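Stidbridge Robotics Forum » Student Projects » Manipulation

Thread: gripper closes crooked over white table, demo in 2 weeks

ndudek_r
Posted 3 February 2022

Ok so quick one, between classes. We're the Ciltonwood team, second year doing the hand-held gripper project (collect demos by hand, train a policy, run it on the arm later). Adviser is Ms. Sartori, some of you know her from the August workshop.

Problem — fingers don't close evenly. Left one gets to the middle before the right one does. Not a lot, maybe a couple mm. But enough to push a small block sideways before it gets gripped. We have 791 demos recorded and I really dont want to throw them out.

Tried so far:
tightened the finger screws
swapped the linkage pins
greased the rail (made it worse?? or same, can't tell)

Also the tracking gets jumpy when we're over the white table. Fine over the workbench. No idea if related.

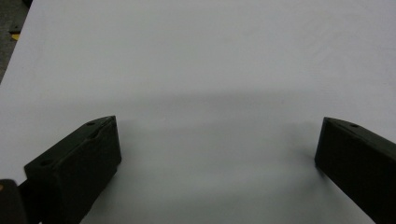
Anyway the fingers are the printed ones from the Villalba files, scaled up slightly because our first set snapped. Holes on top are for bolting on the soft pads, which we haven't done yet. Any ideas welcome, need to decide by Monday if we re-record.

- Roman Dudek

torquewrench_tam
Two separate problems. Don't mix them.

Crooked close = slop in the linkage, 9 times out of 10. Hold one finger still and wiggle the other. If it moves at all before you feel the trigger, there's your couple mm.

Tracking = no texture on the table. A plain white surface gives the tracker nothing to hold on to. Put down a printed mat or newspaper or whatever.

halfduplex
Disagree on the mat. If they compete on a plain table then training on newspaper is going to bite them. The policy learns the newspaper. We did exactly that last year for the Amamstead round, looked great at home, hopeless on the day.

torquewrench_tam
Then put texture around the edges where the camera still catches it, leave the middle plain. Not hard.

halfduplex
Camera's on the gripper, tam. Get close to the table and the edges are mostly gone. You get a bit of floor in one corner if you're lucky.

ndudek_r
yeah thats what we see. Jumps are worst when we go low for the grasp. There's a strip of floor at the side and then it's just white. When the strip drops out of view it goes nuts.

Re wiggle test: right finger moves, left doesn't. So slop on the right I guess?

pla_and_prayers
Scaled up how much? If you scaled the whole file the pin holes scaled too. Pins are now loose. Seen this so many times. Scale the finger body only, leave the holes alone.

ndudek_r
...
we scaled the whole file

pla_and_prayers
There you go. Reprint the right one with original hole size. Or sleeve the pin with a bit of heat shrink if you're in a hurry, works fine for a week.

nsartori_ciltonwood
Nives Sartori here, adviser. Thanks for this everyone. Roman, please reprint both, not just the right one. I don't want a mismatched pair going to Stidbridge. Printer is free after 3 today.

On the data: I would keep the demos. Uneven closing is in the recordings but the policy only sees the images and the opening width. Run a training on what we have before anyone decides.

halfduplex
With respect I wouldn't keep them. If the block gets nudged in every demo then the policy learns to aim off to one side to make up for it. New fingers close straight, now it's aiming wrong. Small blocks it will miss.

nsartori_ciltonwood
Fair point and it may well be what happens. But it costs one night on the school PC to find out. Re-recording costs us two weekends.

torquewrench_tam
Filter them. Throw out any demo with a tracking jump, you have to do that anyway. See whats left. Bet it's about half.

ndudek_r
ok plan: reprint both tonight, train on the old set with the jumpy ones removed, record a small new set with straight fingers and compare. For the table I'm going to try dimmer lights + tilting the camera up a bit so it keeps more background. Is tilting ok or does that mess up the calibration

halfduplex
Messes up calibration. Redo it after. Takes ten min. And don't mix tilted and not tilted in the same training set, please.

And why dimmer? Leave the lights on. Dim means longer exposure, longer exposure means blur, blur means more jumps.

ndudek_r
ah ok. wasn't thinking. lights stay on

pla_and_prayers
Print the fingers lying flat btw, not standing up. First set snapped along the layers right?

ndudek_r
right through the top hole yes. Flat this time. Gotta go, bus. Will post the numbers when training's done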